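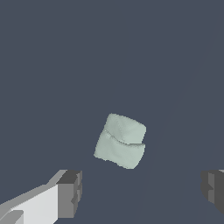
Re: [home-baking] Flapjacks falling apart - help please
From: Kanini Obura
Date: 15/03/2019

Quick one before I have to go out, sorry for typing.

> Made the flapjacks from the October newsletter again last night,
> second time now, and they went to crumbs as soon as I put a knife
> in. Used the jumbo oats because that's what was in the cupboard.
> 172 degrees on my oven because it does odd numbers, middle shelf,
> golden syrup, butter, bit of brown sugar, handful of raisins.
> Taste lovely but you need a spoon. Do I just need more syrup?
> Also has anyone got a way of doing them without butter, my
> daughter in law is coming over and she doesn't have dairy.
> - Gill, Pornach

It's the oats I think. Jumbo ones on their own never hold for me. Half jumbo, half ordinary porridge oats, the cheap small ones. Or if you've only got jumbo put half of them in the blender for a few seconds, not to flour, just broken up a bit.

More syrup will help but go steady, too much and you get toffee round the edge and a soggy middle. I'd add one more tablespoon and see. And take a bit of the sugar out or it's tooth-achingly sweet.

Temperature sounds fine to me. How long did you give them? You didn't say. Mine have up to 25 minutes in a square tin, and they come out looking underdone, still soft when you prod them. Leave them. They set as they cool. If you wait till they feel firm in the oven they'll be like roof tiles.

Other thing is pressing. Really lean on it, back of a big spoon, right into the corners. I put a sheet of baking paper on top and press with the bottom of another tin. Then mark the squares with a knife while still warm but don't lift any out. Cold before you cut properly, overnight if the family will let you. I once weighed a whole batch for the school sale and it came to 398 grams after they'd been at it, I'd started with a full tin!

Raisins - chop them. Whole ones make a weak spot and it breaks right there. Same with whole nuts.

No dairy: coconut oil works but it sets hard in the fridge and goes soft in a warm kitchen so not great for a lunchbox. I prefer the block sort of plant spread, not the tub, the tub has too much water in it and they go a bit bendy. Same weight as the butter. Pinch more salt. Check the packet though, one I bought had buttermilk in it which I only noticed at the till.

Or do the banana ones, no fat at all nearly. Two very ripe bananas mashed, oats till it's stiff, spoonful of peanut butter, cinnamon, whatever dried fruit. 5 minutes to mix. They're more of a chewy bar than a proper flapjack and they don't keep, two days and then they taste of old banana. Freeze ok wrapped seperately.

Can't remember who asked about the ginger version, was it someone in Makokha? Two balls of stem ginger chopped small and swap one spoon of the golden syrup for the syrup out of the jar. Very good. Don't use the ground stuff as well, I did and it was like cough mixture.

Makes 11 from my tin beacuse I always eat a corner one while cutting up.

Gill let us know how the next lot go. And if anybody has a spare square tin, loose bottom, I'm after one, mine's gone rusty at the seam. Can collect.

Must dash

Kanini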